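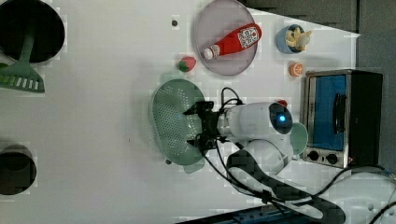

Driserico is a method for training manipulation policies in which the order of steps in a household task is learned separately from the motions that carry out each step. It was described by Sze-wing Yip in a technical report dated September 29, 2022, and was developed on the Gurno tabletop, a kitchen-themed workspace used for multi-step tasks. Objects on the tabletop are toys or light kitchen items, among them a pale green colander, a ketchup bottle on a round pink plate, and a toy banana in a small blue bowl. The colander is treated in the report as a difficult object. Its perforated base returns irregular depth readings, and the gripper's own shadow often falls across the holes during the approach.

Background

Policies trained by behavioural cloning tend to accumulate error over long tasks. A small offset in one grasp changes the starting conditions of the next, and after several steps the arm may be in a state that does not appear in the training demonstrations. Earlier work on the Gurno tabletop used a single network for the whole task. Yip reported that most failures of that network occurred at the boundaries between steps, when the gripper had released one object and had not yet committed to another.

Method

Demonstrations are recorded by teleoperation and divided into segments wherever the gripper opens or closes. Each segment is labelled with the object handled and the place where it was released. Two models are then trained. The first, called the sequencer, takes an overhead colour image and predicts the label of the next segment. The second, called the mover, takes the same image, the predicted label and the joint positions of the arm, and outputs a short chunk of motion.

The sequencer is queried only when the gripper changes state or when the mover exceeds a time limit. In the second case the arm is raised to a neutral pose before the next query. The training set consists of 553 demonstrations, of which 141 include a deliberate mistake followed by a correction. Training and scheduling were carried out with Prodeo, an in-house software package that also stores the segment labels.

Results

The method was evaluated over 400 trials, divided evenly between familiar and rearranged layouts. The single-network baseline completed 224 of the same trials. Driserico completed more trials than the baseline in both conditions, with the larger gain in rearranged layouts. Removing the correction demonstrations eliminated most of that gain. Removing the neutral pose had little effect on familiar layouts.

Remaining failures were concentrated in grasps of thin rims and in cases where the wrist hid the target from the overhead view. A second camera was tested for the latter but was not calibrated to the same standard, and its results were left out of the main comparison.

Related methods

The Kwok planner, used earlier on the same tabletop, also separates ordering from motion but relies on a hand-written list of permitted steps. It needs no demonstrations for sequencing, although the list must be revised whenever an object is added.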